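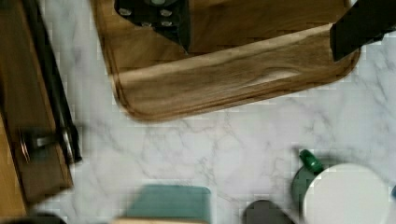 When do the weekly food waste collections start in Hamgate?

The first lorries go out in February, starting with the streets north of the railway line, and the rest of the town joins in April.

February, 7.15am
By Asside and Hamgate news desk

Every household in Hamgate will have its food waste collected once a week by the end of April, the council has confirmed.

The first stage covers 1,447 homes between the railway line and Asside Road. Residents there will get a small caddy for the kitchen and a larger lockable bin to put out at the kerb. Delivery of both began last week and should be finished before the first collection.

Homes south of the line, including the Nolterport estate, will have their bins delivered in March. Flats with shared bin stores are being dealt with separately, and managing agents have been sent a letter asking how many communal bins they can fit in.

Collections will be run by Trajkovski, the firm that already empties the town's glass and paper bins. It has taken on extra crews for the work and will use smaller lorries on the narrow streets near the harbour, where the present ones have trouble turning.

Food bins should be at the kerb by 6.30am on the same day as recycling. All cooked and raw food can go in, including meat, fish, bones, bread, dairy, vegetable peelings, tea bags and coffee grounds. Liquids, cooking oil and packaging should be kept out. Garden waste will not be accepted in the food bins and stays with the paid brown bin service, which is not changing.

Each home will get one roll of liners with its caddy. After that, residents can pick up more from the library or the leisure centre, or line the caddy with newspaper. Any plastic bag may be used as a liner - it will be taken off at the plant before the food is treated.

The waste will go to a plant outside Nolterport, where it will be broken down in sealed tanks to make gas and a liquid fertiliser for farms.

General rubbish will still be collected every fortnight. The council said it had no plans to move to a three-week round this year, though it will look at the matter again once it has six months of figures.

A trial in Asside last year involved 500 homes. The council received 211 replies to a survey sent out afterwards. Most of those who answered said they would carry on using the service, and the most common complaint was about smell in warm weather. The outdoor bins now being delivered have a tighter lid than the ones used in the trial.

Some residents on Mill Terrace have asked where the new bins are meant to go, as the houses there open straight on to the pavement. The council said crews would collect from the back lane if the whole terrace agreed to it, and that a decision would be made before the April start.

Anyone who has not had a caddy by the end of the month can order one on the council website or at the front desk of the town hall. Replacement caddies are free. A replacement outdoor bin will cost £2.

Related items
Harbour car park to close for resurfacing
Asside library to open later in the evenings
Brown bin renewals: what you need to do
Bus diversion on Nolterport Road extended
Hamgate market moves back to the square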